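Notes on choosing an e-reader for long documents

The purpose of this post is to record my findings after using the Skurkico reader every day through January. It replaced a Drillent tablet that had served me for several years, and readers who have written to ask whether the change was worthwhile may find an answer in what follows.

My requirements are narrow. I read reports, manuals and court decisions, most of them supplied as PDF files and many of them longer than 500 pages. I seldom read novels on a device and I do not listen to audiobooks. A person whose habits differ from mine should weigh these remarks accordingly.

The display is the principal reason to consider the Skurkico. Text is dark and even, and the front light can be set low enough for use in a darkened bedroom. Page turns are slower than on the Drillent, and scanned pages are slower again. I became used to the delay within the first week, although it remains an annoyance when moving back and forth between a table and its footnotes.

Searching is handled well. I loaded a procedures manual of 1263 pages and asked for a term that I knew to be near the end. The reader listed every occurrence with a line of surrounding text, and the list remained available after I had opened one of the results. The Drillent returned to the start of the list each time.

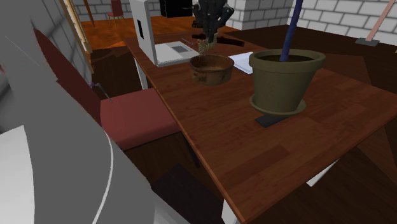
Meriem Amrani wrote that the search had been much less dependable on her own unit, and that files she had scanned at home returned no results at all until she ran them through text recognition on her computer. She also asked that I mention the margins, which in her view are cropped too closely on older documents.

I have since tested both points. The first is correct: the reader does not recognize text in a scanned page, and the manual ought to say so. On the second, the cropping can be adjusted for each file under the layout menu, but the setting is lost if the file is renamed.

Annotation is the weakest part of the device. The stylus is comfortable and handwriting appears promptly, yet exported notes arrive as one long file without page numbers. I marked 100 passages in a single report and then had to match them to the source by hand. Hrvoje Živković has suggested writing the page number at the head of each note – a sensible measure, and one I have adopted.

The Kadrić folding cover fits properly and wakes the reader when opened. It adds noticeable weight, and I remove it when reading in a chair.

I intend to keep the Skurkico for reading and to retain the Drillent for colour charts and maps. A further entry will deal with file transfer, including the cable connection, which has failed twice on my older desktop computer.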